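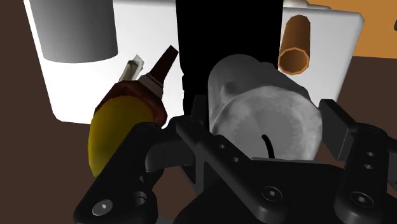
13/06/2020

OK so, teleop in the sim again, cluttered shelf set. I got 64 demos saved before my wrist gave up, and I'd call most of them decent. The Ferent controller feels way better with the gain turned down — I was overshooting like crazy back in January and blaming the Skikura driver for it. Sorry, driver!

The white container is still the annoying one. With the yellow squeeze bottle leaning that close I have to come in slow and keep the left finger well clear, and then I get impatient and close too early. Threw out 5 runs for that. If you replay 1522 you'll see me dither over the palm angle forever, so please trim it before it goes into the training set.

Things to fix: wrist view lags when the recorder is writing (Hellström build only, the Rurden one is fine). Reset button is too close to save, and I lost 2 good runs that way, grrr.

Next time I want to try the orange tube, coming in from its open end. Somebody remind me to zero the fingers first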